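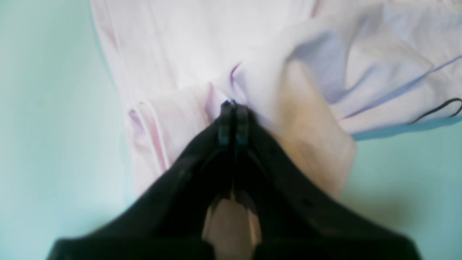 Zutstead Household Textile Care Labels

Version 2, updated in November

Contents of this README
1. Summary
2. Files
3. Columns
4. How the labels were collected
5. Cleaning
6. Known problems
7. License and contact

1. Summary

Zutstead is a table of care labels copied from clothing and household linen. Each row is one label: the fiber content as printed, the washing and drying instructions, and the language or languages used. There are 3000 rows. Version 1 had only garments. Version 2 adds 802 rows for bed linen, towels and curtains.

The table was put together to study how care instructions are worded and how often the words and the symbols on the same label disagree. It has also been used to test search in a clothing repair catalog.

2. Files

labels.csv – the main table, UTF-8, comma separated, one header row
symbols.csv – lookup table for the symbol codes used in labels.csv
fibers.csv – fiber names in each language, mapped to one English name
changes.txt – list of rows edited or removed after version 1
README – this file

Join labels.csv to symbols.csv on symbol_code. A label with several symbols has them in one cell, separated by semicolons, in the order printed. Split the cell before joining.

3. Columns

label_id: whole number, not reused when a row is deleted
item_type: shirt, trousers, skirt, towel, sheet, curtain and so on, lower case
fiber_text: fiber content exactly as printed, including spelling mistakes
fiber_main: English name of the fiber with the largest share
wash_temp_c: highest washing temperature in Celsius, empty if not given
symbol_code: see above
care_text: written instructions, line breaks replaced by a single space
languages: two-letter codes separated by semicolons
legibility: 1 (clear) to 4 (mostly worn off)
source: tosto, skenadari or sipos

An empty wash_temp_c does not mean the item can't be washed. Hand wash only and dry clean only are recorded in symbol_code.

4. How the labels were collected

Labels came from three places. Tosto is a secondhand clothing store, Skenadari is a linen rental business, and Sipos is a tailoring and alterations shop. Viktória Vass copied the labels at Tosto and Sipos. Melur Tuhumury copied those at Skenadari and typed up all of the curtain rows.

Labels were typed by hand into a form. Every label with a legibility of 3 or 4 was read a second time by the other person. Where the two readings differed and could not be settled, the unclear words were replaced with [?].

Names of manufacturers, style numbers and sizes were left out. Country of origin was collected in version 1 but dropped from version 2 – it was missing too often to be useful.

5. Cleaning

Duplicate labels from the same source were merged if every column matched. Fahrenheit temperatures were converted and rounded to the nearest whole degree, and the original figure is still in care_text. Percent signs and decimal commas in fiber_text were left alone.

6. Known problems

224 rows have symbols but no written instructions, so care_text is empty.

In 354 rows the fiber shares do not add up to 100. Most of these are lined garments where the shell and the lining are listed one after the other. We have not split them.

Wool blends are underrepresented, as Tosto was selling mainly summer stock at the time.

Older tumble dry symbols without dots share the code TD0 with the current "any heat" symbol. If the difference matters to you, filter on care_text.

The language code for Norwegian is "no" in the Tosto rows and "nb" in the others. To be fixed in the next version.

7. License and contact

The table may be used and changed freely for any purpose, with credit to the Zutstead label project. Send corrections to Melur Tuhumury with the label_id and the column name. Corrections are entered on Thursday and listed in changes.txt.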